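# The pale grey table 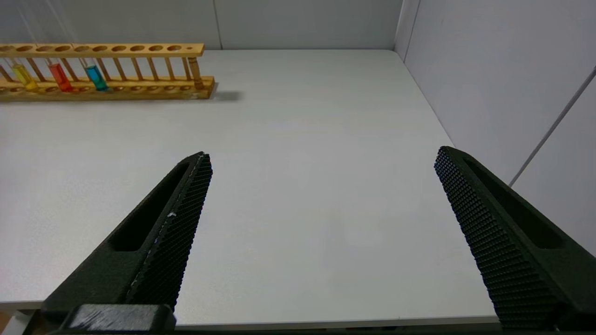

*The tabletop -- smooth, matte and very light grey.*

I've been meaning to write about tables for ages, ever since we moved to Besoscombe and I found myself eating supper off an ironing board (it wobbled, and so did the soup). I grew up with a big dark dining table that showed every crumb and every fingerprint, and my mother went round it with a duster morning and night. So when the time came to choose one of my own I knew I wanted something pale.

It took me 2 tries. The first table came from a shop called Zastel and was lovely to look at, but so shiny that the lamp glared back at me all evening. Back it went! For the second I asked my old friend Ebuka Anozie, who has furnished more flats than anyone I know, and he told me to stop looking at legs and drawers and run my hand over the top instead. Very good advice, that. I paid 250 pounds in the end, which was more than I'd meant to, and I sulked over it for around 6 days.

What I like best is the soft finish. A pale matte top is kind to tired eyes, and it makes a small room feel bigger -- or mine does, anyway. I wipe it with a damp cloth and a drop of washing-up liquid, then dry it with an old tea towel. I did once try a cream cleaner and I wouldn't again.

Now I'm dithering over a runner. There's a blue one at Onuoha that I keep going back to stroke, but part of me would like to leave the top plain until October and see how I feel. If you've lived with a light table for a few years, do tell me how it has worn.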